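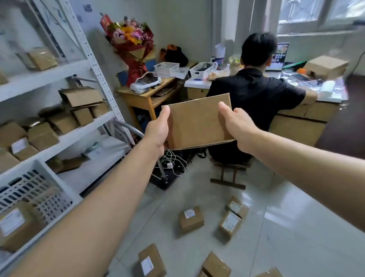

Six tips for handling boxes, borrowed from a robot study

I sort a lot of parcels. My little mail-order yarn business runs out of a back room, and in June I got hooked on a write-up from a research group called Haltside, who were teaching a two-armed robot to pick up cartons by watching people do it first. They recorded 1,678 lifts by 14 people, then trained the robot on them. I read the whole thing with a cup of tea (it took two cups) and I've stolen a bunch of it for my own packing bench!

Press before you lift. The people who dropped the fewest boxes squeezed the short sides first, waited a beat, and then raised the carton. When the researchers threw out the rushed lifts and trained on the rest, the robot, which they named Idon, stopped fumbling so often. So did I.

Use a flat palm on at least one side. Fingertips dent thin cardboard, and a dented side slips. I keep one hand flat and let the thumb of the other hook over the top edge.

Hold it at chest height while you read the label. In the study, boxes carried low got bumped into furniture more. I'd add that my back likes it better too.

Turn labels up as you set things down. The robot's hardest job was finding a label that faced the floor, and they needed 459 extra recordings just for flipping parcels over. I now spend a second turning each one when it comes in the door and save myself the flipping later.

Leave messy stuff in your practice. This was my favorite part – the robot trained in a tidy room did badly in a cluttered one, and adding lifts from crowded rooms fixed most of it. If you're showing a teenager how to pack orders, don't clean up first. Let them learn around the cables and the shelves they'll really be working with.

Keep empties and fulls on different shelves. Idon kept gripping empties too hard and crushing them, and I've done the same with my good Pirkivetti cartons. A strip of blue tape on the shelf edge sorted that out for me. Flatten whatever you won't reuse within the week.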